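Step 3. Getting the bench ready for the toothbrush packs

I wipe the top down first, along the grain of the wood, and let it dry for 5 minutes - any damp and the wrappers stick to it.

1. Stand your wrapped bundles towards the far edge, so the front stays clear.
2. Lay one unwrapped brush down at an angle, bristles away from you.
3. Check the handle colour against your Drerkodberg list.

Caution: don't open a bundle until the loose brush is dealt with! I did once, and Divina had to re-sort the lot.

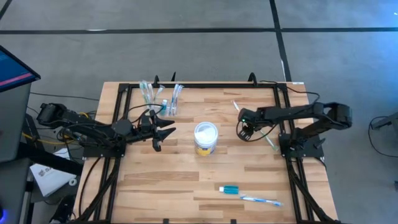 Note: if your list says 8 to a bundle and yours differs, ring Baltazar before you go on to step 4.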